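Chapter 9
House Rules for a Robot That Pours and Scoops

I wrote most of this chapter at a kitchen worktop, which is where I seem to do my best thinking, and I'd like you to read it with a worktop in mind too. The last chapter dealt with machines behind fences. You could walk round the fence, read the sign, and know exactly where the danger began and ended. Lovely! Now we take the fence away, shrink the arm, and ask it to move dry, grainy stuff from one tub to another a short reach from somebody's elbow. The rules don't go away when the fence does. They get smaller and fussier, and there are more of them.

Let me start with the word 'standard', as my students at Sustik tend to use it for three different things. There is the published standard, which a body of experts has argued over and which you usually have to pay to read. There is the site rule, which your own lab or workplace writes down and can change on a wet afternoon. And there is good practice, which may not be written anywhere at all (though it should be, and by the end of this chapter I hope you'll have written some). A good setup needs all three, and you should always know which of them you are leaning on when you tell a colleague to stop what they're doing.

9.1 Before anything moves

The start state is the dullest part of the job and I'm terribly fond of it. A start state is a written account of how things must be before the run begins: where the arm is, whether the jaws are open or shut, what is in them, what is on the work surface and what must be kept off it. At Durkberg we had ours on a laminated card, and the card had been corrected in marker pen so often that we ended up reading the corrections and ignoring the print – a bad sign, and I'll come back to it.

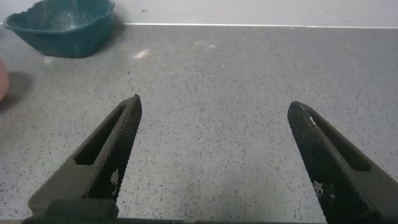

Who is allowed to say that the start state has been met?

The person who will be holding the stop button, and only that person. Others can help with the checking, but the one with the button gives the word, out loud, and if they change places with someone the check is done again from the top.

You may feel this is heavy going for a small arm and a few tubs. I did too, until I read back through our run notes and found how many of our muddles began before the first movement. A tub had been swapped, or the jaws were left half closed from the day before, or two people each thought the other had looked.

9.2 The work zone and the reach zone

Draw two areas on your plan. The work zone is where the task happens and where every item has its place. The reach zone is everywhere the arm could get to if the software had a bad day, and it is always bigger than you think. Items that belong to the task live in the work zone. Hands, phones, mugs and notebooks live outside the reach zone, full stop. What about the strip in between? My advice is to keep it bare. People love to use it as a shelf, and then one day the arm takes the long way round. 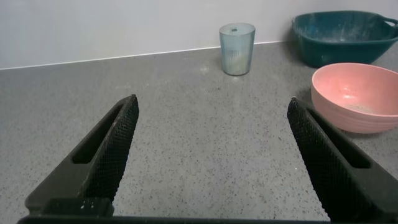 Mark both zones with something you can wipe. Tape is fine on a floor, but on a surface that gets cleaned every day it curls, collects crumbs and ends up an inch from where it started. At Durkberg we moved to a paper plan pinned on the wall at eye height, and I prefer it. You check the surface against the plan, and the plan never creeps.

9.3 Loose material

Grains, powders and flakes need a section to themselves. A solid block is either in the jaws or it isn't, but loose material gets everywhere, and your rules have to say how much 'everywhere' you will put up with. Set a limit before the run and write it down. Say which containers may hold material at the start, which must be clean, and who decides between 'a bit dusty' and 'dirty'. It helps to look at a real worktop with that in mind: a ribbed glass with a small heap of pinkish grain at the bottom, a shallow dish with a layer of the same stuff, and a teal basket by the wall with pale streaks and specks on the inside. Does that basket count as empty? I'd say it depends entirely on what your sheet says, and if your sheet says nothing then two sensible people will give you two answers. Pick your words with care, too. 'Empty' is a poor word for a rule. 'Wiped, with no grains visible' is a much better one.
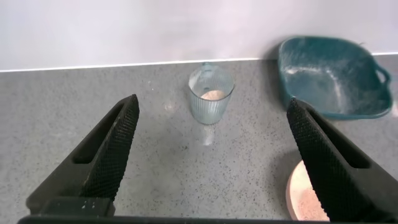
Cleaning rules belong in this section as well, and they are the ones most often skipped at the end of a long day. Name the tool, name the order, and say what the arm must be doing meanwhile (nothing, with the power to the joints off). I like to work from the back of the surface to the front, so that you aren't leaning over a patch you have just done. Take the textured pads on the inner sides of the two black fingers: a fine grid of raised points like that is a place I would put on the cleaning list by name, along with the long slots down the outer sides. A rule that just says 'clean the gripper' leaves each person to decide what the gripper includes.

9.4 Writing it down so that it gets read

Back to that laminated card. The trouble was that changing it properly meant asking for a reprint, and the marker pen was right there. So make the proper way the easy way. Keep the rules on one plain sheet, put a version number at the top, and let anyone on the team propose a change. At Eze, where I spent a very happy term, the log had 208 entries when I arrived, and 149 of them had no version number beside them, so we couldn't tell which rules had been in force for which runs. We spent most of December sorting it out. I still wince.

A log entry needs the date, the version of the sheet, who held the button, and anything odd. 'Anything odd' should be generous. A squeak is odd. A tub that has wandered is odd. If you stop a run, write down why before you start the next one, even if you feel a bit silly about the reason.

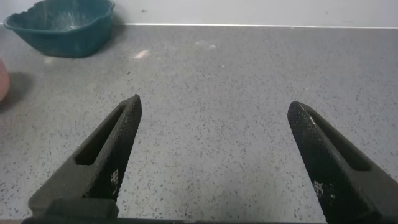 9.5 What this chapter covers

The next three sections take the ideas above and do them properly. Section 9.6 works through a full risk assessment for a tabletop arm, using the Lovitz bench as our case. Section 9.7 looks at stopping: the different kinds of stop, how to test them, and how often. Section 9.8 is on changing the rules once people have got used to them, and it's the longest of the three.

You'll need a pencil, a copy of your own site rules if you have any, and the blank start-state sheet from the back of the book. Fill in the top half before you read on, for any setup you know well, and leave the bottom half until you've finished section 9.7.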